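January, morning session. Recording for the Grarenik task set resumed at Skindcombe with 69 episodes required. Lewis MacLeish operated both arms. 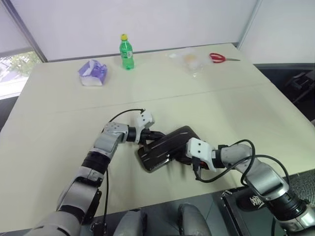 Episodes in which one gripper lets go early are kept and labeled separately – the learning system needs them as well. Ahuja has asked for 8 such episodes.

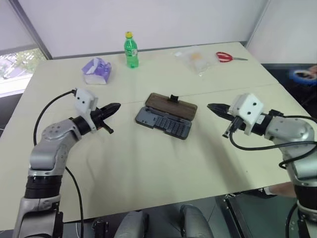
The labeling guide was revised before noon. Each episode now receives a start mark and an end mark, entered by the operator. The start mark for the case task requires the lid raised and both grippers clear of the case. Two earlier entries were corrected to match.
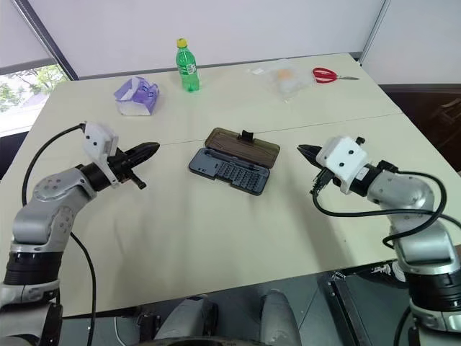
Who approves the labels before they go to Suvutham? The operator signs first, and a second reader checks every entry the same day.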